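Home | Forums | Hotels & Stays | Eating In | Search | Log in

Breakfast at the Narska in Wermont – worth paying for?

mukmont_mike
We've got four nights at the Narska in July and they want extra for breakfast. The website promises "a leisurely morning feast". Has anyone had the feast?

IlhamLahlou
Stayed in room 311 last summer. The feast is a cold table, a hot table with a lid on it, and a toaster that needs two goes for pale and three for charcoal. Bread is very good. Coffee comes from a machine that sounds like a bus pulling away. I'd pay for it once, on the day you're feeling lazy.

tealeaf_6
Disagree with the above. We had it every morning and the eggs were cooked to order if you asked. You do have to ask. There's no sign, you just have to look like a person who wants an egg.

IlhamLahlou
I have looked like that all my life and was given a yoghurt. 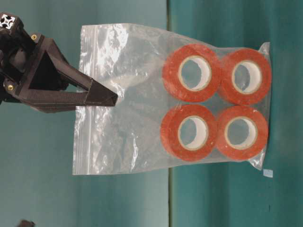
Ayman Lahlou
Married to the yoghurt. She came down at five to ten, when they were already stacking chairs. Hours are 6 to 10, later at weekends, and if you're there by eight it's a decent spread. I had the smoked fish and went back for more of it.

mukmont_mike
So is there anywhere nearby instead? We're not early people.

tealeaf_6
Soliman, the bakery on the corner past the tram stop. Cheese pastries, proper tea, four tables and you'll wait nearly 20 minutes for one. Cheaper, but you have to put shoes on.

Ayman Lahlou
Soliman is overrated. Nice pastries, but the woman at the till treats change as a personal insult. I'd take the hotel.

IlhamLahlou
He paid for one pastry with a fifty. I'd take Soliman.

mukmont_mike
Right. Booked room only – we'll pay for one hotel breakfast on the last day and I'll practise my egg face. Does anyone know if they charge for children under six?

tealeaf_6
They didn't charge for ours, but she only ate jam.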